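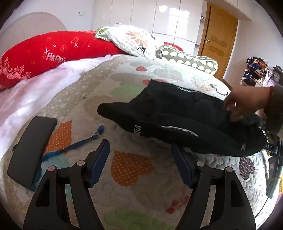

How to check gripper timing before you train on it

Posted Jul 3, 2024
4 min read
Print this page | E-mail this page

Most of the advice on cleaning up hand-held gripper recordings starts with filtering. I would start with the clock. If the gripper width and the video disagree about when the fingers closed, no amount of smoothing will save you, and the training run will cheerfully fit the error.

I'm using Kombo for the replay and Kivau for the export, because that is what we have at Mudulitz. Any viewer that shows a plot under the video will do. The Kombo manual says its automatic sync "handles most cases." I have stopped believing sentences like that.

What you need

A folder of recorded episodes, the raw width log for each one, and a text editor. Do not start from exported files. Export resamples everything to a common rate, and by then the evidence is gone.

Step 1. Pick the episodes by hand

Choose episodes with a clear close on something soft. Clothing on a bed is a good test, since cloth gives way and the width curve has a long slope where a block would give you a sharp corner. If your sync check only works on blocks, it doesn't work.

Skip episodes where the fingertips are under the fabric at the moment of contact. You can't mark a frame you can't see.

Step 2. Mark the close in the video

Turn off the plot first. I mean it. With the plot showing, you will pick the frame that agrees with it. Step through one frame at a time and mark the first frame in which both fingers have started moving toward each other. Don't mark contact — on a thick garment, two people will give you two different answers.

Step 3. Mark the close in the log

Turn the plot back on and find where the width begins to drop. Use the raw trace. Kombo draws the filtered one by default, and the filter moves the start of the slope. The setting is under View, in a submenu I have to hunt for every time.

Step 4. Compare

Subtract the video time from the log time and write it down with its sign. Do this for every episode you picked. When I went through one of our March batches I had 141 usable episodes out of 2,000, and the offset was not constant. It drifted over each recording session and reset when the recorder was restarted.

That matters, because the usual fix is a single number in the config file. A single number is right at one point in the session and wrong everywhere else.

Step 5. Correct per session

Fit a straight line through the offsets in each session and apply it to the log timestamps before export. In Kivau this goes in the time map file, one entry per session. Leave the video times alone. If the points clearly don't fall on a line, throw the session out. I have seen people fit a curve through four points and call it calibration.

Step 6. Check on episodes you didn't use

Take a fresh handful, repeat steps 2 and 3, and look at what is left over. Ours had been as bad as 300 milliseconds before correction. If the leftover error is smaller than one video frame, stop there. You can't measure better than that with this method, whatever the plot seems to promise.

What this won't fix

Dropped frames. A gap in the video looks like a jump in the offset, and the line fit will happily average it in. Check the frame counter first.

It also says nothing about whether your policy will get better. The Jistetti sample config claims that aligned data improves grasping, with no comparison attached. It may. Train once with the correction and once without, on the same episodes and the same seeds, and keep both sets of results.

Print this page | E-mail this page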